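Konside Gallery

Surfaces, Boards and Cases

The Konside Gallery presents furnishings and small equipment from the Butia workroom. The selection follows the September rearrangement of the room, when the older tables were withdrawn and the storage of cases and writing boards was reviewed. Visitors to the workroom may consult the full inventory, which lists 400 items, at the reception desk.

The page is intended for departments that are planning a room of their own and wish to see how the surfaces and partitions look in daily use. Requests for measurements should be addressed to the Garcia office, where samples of the surface materials are also kept.

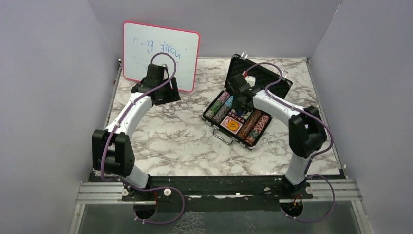

Vinh Phùng

Table with marble-patterned surface. White, with gray and brown veins. Pale lavender-gray panels enclose the left, back and right sides. The same panel color has been approved for the adjoining rooms.

Whiteboard with red-pink border. A small board with handwriting in blue marker, propped at an angle against the back wall. Boards of this size are issued without stands and may be moved between tables as required.

Case. Shown open on the table. Cases are signed out individually and are to be returned to the Esen cabinet at the close of each session.

Front edge. A long black rail set on silver aluminum bars. Departments ordering a table should state whether a rail is needed, as it is supplied separately.

Notes on Care

The patterned surfaces are to be wiped with a soft, damp cloth and dried by hand. Abrasive powders are not permitted. Marker should be removed from the boards with the felt erasers provided, and any board that no longer wipes clean may be exchanged at the reception desk.

Loans and Reproduction

Boards and cases may be borrowed by other departments for up to 30 days. A single request may cover no more than 20 items. Photographs from the gallery may be reproduced in internal publications with a credit to the photographer. Printed editions of more than 1,000 copies require written permission from the Garcia office.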